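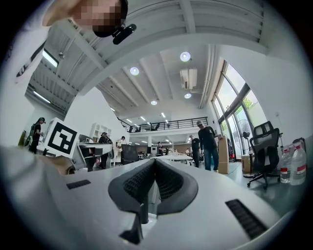
*Looking past the ribbed black fingers, with a second gripper and its marker cube at lower left.*

## Morkiline Hand-Held Gripper

We make the Morkiline for people who need a lot of examples and would like to gather them on their feet, in ordinary rooms, with ordinary clutter. You hold it, you do the job the way you'd normally do it, and the camera on the tool records each try for your learning system to train on — no arm to book and no cell to fence off.

The two fingers close on a squeeze of the handle, and the textured pads can be swapped when they wear smooth. Sowmya Annamalai, who looks after our collection crews at Tundberg, likes to have new folks spend 65 practice grasps getting a feel for it before anything is saved, and we think that's good advice (our own first sets were awfully jerky!).
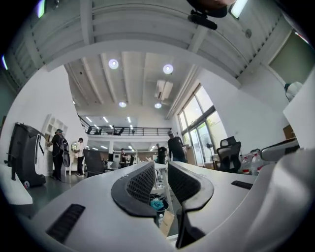
*Mesh finger pads up close, and the wide view that takes in the room behind.*

**What you get**

- One gripper, 273 mm long, with camera mount
- Spare finger pads, two pairs
- Marker cube and a charging lead
- Mamard sorting software, which sets aside clips under your chosen length

A full charge gives 80 minutes of recording. Extra pads are $59 a set and ship from our Chettiar warehouse, so do tell us which finger style you have when you write.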